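가계 문서 정리 원칙과 경과에 관하여

본 블로그는 그동안 부친이 남긴 서신과 장부의 정리 현황을 비정기적으로 게시하여 왔습니다. 지난 게시물 이후 보존 상자의 교체와 목록 양식의 개정이 있었으므로 변경된 사항을 아래와 같이 정리하여 알려 드립니다. 처음 방문하신 분께서는 1월에 게시한 '정리 착수에 부쳐'를 먼저 읽어 주시면 이해에 도움이 될 것으로 생각합니다.

대상 문서의 범위

정리 대상은 부친이 우스탐(Ustham) 체류 시절에 주고받은 서신, 귀국 후 작성한 가계부, 그리고 조부의 토지 관련 문서입니다. 서신은 낱장 기준으로 약 900매이며 가계부는 여덟 권입니다. 토지 문서는 분량이 적으나 한지에 필사된 것과 등사본이 섞여 있어 별도로 취급하고 있습니다.

사진과 필름은 이번 범위에서 제외하였습니다. 인화지는 서신용 종이와 보관 조건이 다르고, 본인이 두 가지를 동시에 감당할 만한 공간을 확보하지 못하였습니다. 다만 서신에 동봉되어 있던 사진은 원래의 맥락을 유지하기 위하여 해당 서신의 번호를 부여하고, 중성지로 만든 간지를 끼워 함께 보관합니다. 말린 꽃잎이나 우표, 기차표 등도 같은 방식에 따릅니다. 기차표 가운데에는 보라드스카(Boladska) 역에서 발행된 것이 있는데, 부친이 그곳을 방문하였다는 이야기를 가족 누구도 들은 바가 없어 현재 경위를 확인 중입니다.

분류 체계의 변경

당초에는 서신을 연도순으로 배열하였습니다. 연도순 배열은 찾아보기에 편리하다는 장점이 있으나, 날짜가 적혀 있지 않은 편지가 예상보다 많아 중간에 체계가 흔들렸습니다. 봉투의 소인으로 추정할 수 있는 경우도 있었지만 봉투와 내용물이 서로 바뀌어 있는 사례가 발견되면서 소인만을 근거로 삼기는 어렵게 되었습니다.

이에 발신인별 배열로 전환하였습니다. 같은 사람이 보낸 편지를 한자리에 모으면 필체와 종이, 잉크의 색, 인사말의 습관 등을 서로 견주어 볼 수 있고, 날짜가 없는 편지도 앞뒤 순서를 어느 정도 짐작할 수 있습니다. 예컨대 부친의 하숙집 주인이었던 데틀레프 올트만스(Detlef Oltmanns) 씨의 편지는 초기에는 타자기로 작성되다가 어느 시점부터 손글씨로 바뀝니다. 타자기가 고장 났다는 언급이 한 편지에 나오므로 그 편지를 기준으로 앞뒤를 나눌 수 있었습니다.

올트만스 씨의 편지는 내용 면에서도 기록할 가치가 있습니다. 대부분은 날씨와 난방비, 이웃집 개에 관한 것이지만 부친이 귀국한 뒤에도 방세 보증금의 정산 문제를 두고 여러 차례 정중한 문의가 오갔습니다. 부친은 답장의 초안을 반드시 남겨 두는 분이었으므로 양쪽의 서신을 맞추어 읽을 수 있습니다. 보증금은 끝내 전액 반환된 것으로 보이나, 반환을 확인하는 문서는 아직 찾지 못하였습니다.

장문웅 계열 서신

발신인이 Wen-hsiung Chiang으로 표기된 편지는 별도의 묶음으로 분리하였습니다. 부친의 수첩에는 이분의 성함이 한글로 '장문웅'이라 적혀 있으나, 한자 표기가 확인되지 않아 목록에는 편지에 쓰인 로마자 표기를 그대로 채택하였습니다. 표기를 통일하는 것이 보기에는 좋겠으나, 근거 없이 한자를 추정하여 적을 경우 후일 다른 사람이 이를 사실로 받아들일 우려가 있습니다.

이 묶음은 영어와 중국어, 그리고 간단한 독일어가 섞여 있습니다. 본인은 중국어를 읽지 못하므로 해당 부분은 원문의 위치만 표시하고 요약을 비워 두었습니다. 번역을 의뢰하는 방안을 검토하였으나 사적인 내용이 포함되었을 가능성이 있어, 먼저 유족께 연락을 드리는 것이 순서라고 판단하였습니다. 편지에 기재된 주소로 서한을 발송하였고 회신을 기다리고 있습니다.

보존 용품에 관한 사항

종전에 사용하던 상자는 시중의 서류 상자로, 뚜껑이 단단히 닫히지 않고 모서리가 눌리는 문제가 있었습니다. 이번에 슈퇴커(Stöcker)의 중성지 상자로 전량 교체하였습니다. 높이가 낮은 규격을 선택하였기 때문에 상자 안에서 문서가 휘지 않으며, 한 상자를 가득 채워도 혼자 들 수 있는 무게가 됩니다. 가격은 종전 상자보다 상당히 높습니다. 예산이 한정된 분께는 상자보다 간지와 봉투를 먼저 바꾸실 것을 권해 드립니다.

금속 클립과 철침은 제거하였습니다. 녹이 종이에 옮은 경우에는 무리하게 긁어내지 않고 그대로 두었으며, 옮은 자리를 목록의 비고란에 적었습니다. 접착테이프가 붙은 문서에는 손을 대지 않았습니다. 테이프 제거는 개인이 시도할 작업이 아니라는 것이 본인의 일관된 입장이며, 이 점에 대해 보내 주신 몇 분의 반론도 잘 읽었으나 방침에는 변경이 없습니다.

면장갑의 사용 여부에 관한 문의도 있었습니다. 본인은 종이 문서에 장갑을 사용하지 않습니다. 손을 씻고 완전히 말린 뒤 맨손으로 다루는 편이 종이 가장자리의 상태를 느끼기에 낫고, 면의 올이 찢어진 부분에 걸리는 일도 없습니다. 동봉된 사진을 꺼낼 때에만 예외로 합니다. 음료는 같은 방에 두지 않으며, 필기는 연필로만 합니다. 작업은 집의 나무 탁자에서 하고, 오후 4시 이후에는 서쪽 창으로 직사광선이 들어오므로 그 전에 문서를 상자에 넣는 것을 원칙으로 합니다.

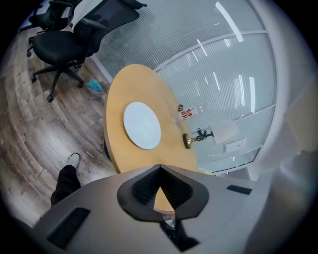
목록 작성 양식

목록은 그동안 일반 표 계산 문서로 작성하였으나, 항목이 늘어나면서 관리가 번거로워져 미리아(Miria)라는 목록 작성 프로그램으로 이전하였습니다. 이전 과정에서 비고란의 줄바꿈이 사라지는 현상이 있었고, 이를 원래대로 되돌리는 데에 적지 않은 시간이 소요되었습니다. 같은 작업을 계획하시는 분께서는 이전하기 전에 비고란의 줄바꿈을 다른 기호로 바꾸어 두시기 바랍니다.

현재 사용하는 항목은 문서 번호, 발신인, 수신인, 작성지, 작성일, 사용 언어, 동봉물, 보존 상태, 내용 요약, 비고입니다. 작성일은 문서에 적힌 그대로 옮기고, 추정한 날짜는 대괄호로 묶어 구분합니다. 추정의 근거는 비고란에 반드시 기재합니다. 근거를 적지 않은 추정 날짜가 초기 목록에 여러 건 남아 있어 순차적으로 보완하고 있으며, 일부는 본인이 무엇을 보고 그렇게 적었는지 기억하지 못하여 부득이 삭제하였습니다.

내용 요약은 두 문장 이내로 제한합니다. 처음에는 제한을 두지 않았으나, 흥미로운 편지일수록 요약이 길어지고 평범한 편지는 '안부'라는 한 단어로 끝나는 불균형이 생겼습니다. 돌이켜 보면 평범하다고 여긴 편지에서 이사 날짜나 직장의 변동 같은 사실이 뒤늦게 확인된 경우가 많았습니다. '안부'로만 표기된 항목은 전부 다시 읽고 있습니다.

가계부의 처리

가계부는 제본된 상태 그대로 보관합니다. 낱장으로 해체하면 복사가 수월해지지만 부친이 페이지 사이에 끼워 둔 영수증의 위치가 의미를 잃게 됩니다. 영수증은 끼워진 쪽의 번호를 적어 두고 제자리에 남겨 두었습니다.

가계부의 기재 방식은 권마다 조금씩 다릅니다. 앞의 권들은 수입과 지출을 같은 면에 적었고, 뒤로 가면 지출만 남습니다. 모친의 설명에 따르면 어느 해부터 수입은 모친이 따로 적기 시작하였다고 합니다. 모친의 수첩은 본인의 뜻에 따라 이번 정리에 포함하지 않습니다. 두 기록을 맞추어 보면 더 정확한 그림을 얻을 수 있음은 분명하나, 생존해 계신 분의 기록은 그분의 판단에 따르는 것이 마땅합니다.

한 가지 덧붙이자면 가계부의 여백에는 금전과 무관한 기록이 적지 않습니다. 첫눈이 온 날, 보일러를 처음 켠 날, 마당의 감나무에서 딴 감을 나누어 준 집의 이름 등이 지출 내역 옆에 연필로 적혀 있습니다. 이러한 기록은 금액 항목과 분리하여 별도의 색인을 만들 예정입니다. 감을 나누어 준 집의 명단은 해마다 조금씩 달라지며, 그 가운데 한 집은 어느 해에 빠졌다가 이듬해 다시 나타납니다. 모친께 여쭈어 보았으나 사유에 대해서는 답변을 듣지 못하였습니다.

공개 범위 및 열람

서신의 원문은 원칙적으로 공개하지 않습니다. 발신인 또는 유족의 동의를 얻은 경우에 한하여 해당 부분을 이 블로그에 옮겨 싣습니다. 올트만스 씨의 유족께서는 날씨와 난방비에 관한 부분의 게재를 허락하여 주셨으며, 이 자리를 빌려 감사의 말씀을 드립니다. 보증금에 관한 서신은 게재 대상에서 제외하여 달라는 요청이 있어, 위와 같이 경위만 간략히 소개하는 데에 대해 별도로 양해를 구하였습니다.

조부의 토지 문서는 친족 간의 합의에 따라 2039년까지 공개를 유보합니다. 친족으로서 열람을 희망하시는 분은 공개 시기와 관계없이 본인에게 연락해 주시기 바랍니다. 열람은 본인의 집에서 본인이 동석한 가운데 가능하며, 복사는 허용되지 않고 필사는 가능합니다. 미리 말씀해 주시면 해당 상자를 전날 꺼내어 두겠습니다.

댓글로 문의하신 사항에 대한 답변

문서를 스캔하는 해상도에 대하여 질문하신 분이 계셨습니다. 아직 스캔을 시작하지 않았으므로 답변드릴 내용이 없습니다. 목록이 완성되기 전에 스캔에 착수하면 파일 이름과 문서 번호가 어긋날 수 있어 순서를 뒤로 미루었습니다.

방습제의 교체 주기를 문의하신 분께는 본인이 방습제를 사용하지 않는다는 점을 알려 드립니다. 상자를 외벽에서 떨어진 선반에 두고 장마철에는 실내의 제습기를 가동하고 있으며, 습도계의 수치는 아침저녁으로 기록합니다. 지하실이나 베란다에 보관하시는 경우에는 사정이 다를 것이므로 본인의 방식을 그대로 따르지 않으시기를 바랍니다.

보라드스카 역의 승차권에 관하여 아시는 바가 있는 분께서는 연락해 주시기 바랍니다. 승차권은 편도이며, 날짜 부분이 마모되어 월만 판독됩니다. 뒷면에 부친의 필체로 보이는 전화번호가 적혀 있으나 국번의 형식이 우스탐의 것과 다릅니다. 확인되는 내용이 있으면 다음 게시물에 싣겠습니다.

다음 게시물에서는 가계부 여백 기록의 색인 가운데 날씨에 해당하는 부분을 먼저 게시할 예정입니다.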